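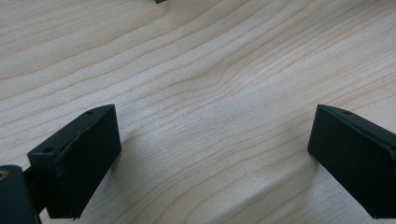
Wood grain on a light-colored tabletop. The lines bend upward near the middle.

Why Does Wood Have Lines?

The lines you see in wood are called grain. They come from the way a tree grows.

A tree gets thicker by adding new wood just under its bark. In places with warm and cold seasons, it adds one ring each year. Wood made in spring is often lighter. Wood made later in summer is often darker and harder. In January, when it is cold in the northern half of the world, most trees there stop adding wood until spring. A tree with 87 rings took 87 years to grow them.

If you cut straight across a trunk, you see circles. If you cut a board along the length of the trunk, you slice through the rings from the side. Then they show up as long lines.

Why do some lines curve?

Tree trunks are not perfectly straight. They lean, bulge and grow around branches. When a saw cuts through a bend, the lines on the board bend too. They can look like waves, arches or hills on a map.

Try it yourself

You need 2 things: a sheet of paper and a crayon with the wrapper off. Find some bare wood with grain you can feel. Lay the paper on top and rub gently with the side of the crayon. Very smooth wood may not leave a mark, so try a fence board or an old plank.

Words to know
Grain: the pattern of lines in wood
Bark: the outer covering of a tree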